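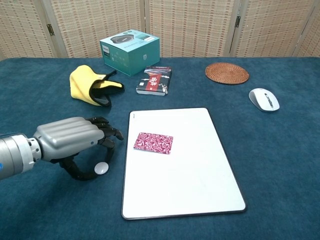
A robotic hand beside a white board on a table with a teal-blue cloth

Notice account

A notice account is an interest-bearing deposit account from which money can be withdrawn only after the holder has told the bank in advance and a set period has passed. The period is called the notice period and is fixed when the account is opened. Common lengths are 30, 60, 90 and 120 days. The account falls between the instant-access savings account, where money can be taken out at any time, and the term deposit, where it is held until a maturity date.

Operation

The holder pays in money as with any other savings account. Most notice accounts accept further deposits at any time, although some close to new money after an opening window. To make a withdrawal, the holder gives notice in writing, at a branch or through online banking, and states the amount. The notice period normally starts on the business day after the request is received. Interest continues to be earned on the full balance until the money leaves the account.

When the period ends, the sum is paid to a linked current account named in the original application. Under some contracts the holder must confirm the withdrawal within a set number of days, and the request lapses if no confirmation is given. Several requests can usually run at the same time, each with its own end date. A request can be canceled before its end date, but the same sum then needs fresh notice.

Early withdrawal

Contracts differ on whether money can be taken out before the notice period has run. Three arrangements are found in practice:

No early access, except on the death of the holder or in cases of hardship set out in the contract.
Early access with a charge equal to the interest for the notice period, or for the days of notice not served.
Early access without charge up to a yearly allowance, with the charge applied above it.

Where the charge is greater than the interest earned so far, the difference is taken from the deposit itself. A holder who opens an account with 2,000 and withdraws it all in the first week can therefore receive less than was paid in. Some contracts rule this out by limiting the charge to interest already credited.

Interest

Rates are usually variable. Banks tend to pay more for longer notice, though the gap between a 30-day and a 90-day account may be small when short-term market rates are falling. Many accounts use tiers, with a higher rate on balances above a stated level. In a whole-balance tier the higher rate applies to all of the money; in a split tier it applies only to the part above the line.

A variable rate raises a particular problem in this type of account. If the bank lowers the rate, the holder may be unable to leave before the cut takes effect. For this reason many contracts require the bank to announce a cut at least as far ahead as the notice period itself - in some cases with 14 days added. 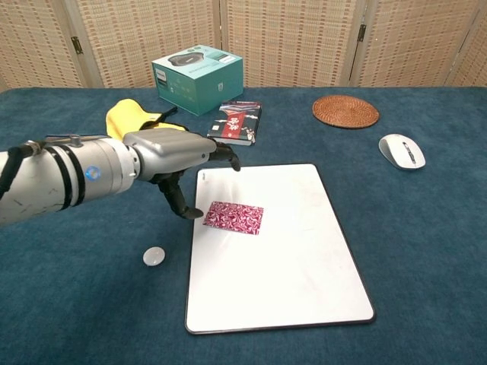
Jointed black fingers of a robotic hand above a white board and a patterned card

Historical examples

Early notice accounts were kept by passbook. The Grirkmont Savings Bank used a system in which small sums were paid on demand and larger ones after a wait. Withdrawals up to 300 needed no notice, those up to 700 needed one month, and anything above that needed three. The clerk stamped the date of notice in the passbook, and the stamp was the only proof the depositor held.

The Aasen Mutual Bank applied a single period of two months to all sums. Märta Sandberg, in her study of its ledgers, found 945 notices in the years covered, most of them entered in February. She linked the pattern to the payment of farm rents. Ylva Engström has questioned this reading and points out that the bank credited its yearly interest at the end of January.

Treatment by banks

For the bank, the notice period makes the timing of outflows easier to predict. Liquidity rules in many countries treat a deposit as less likely to leave at short notice if the contract bars withdrawal within the next 30 days. A deposit for which notice has already been given is counted as an outflow once its end date falls inside that window. Accounts that allow early access for a small charge may be treated in the same way as instant-access deposits.

See also

Call deposit
Passbook
Sweep account
Term deposit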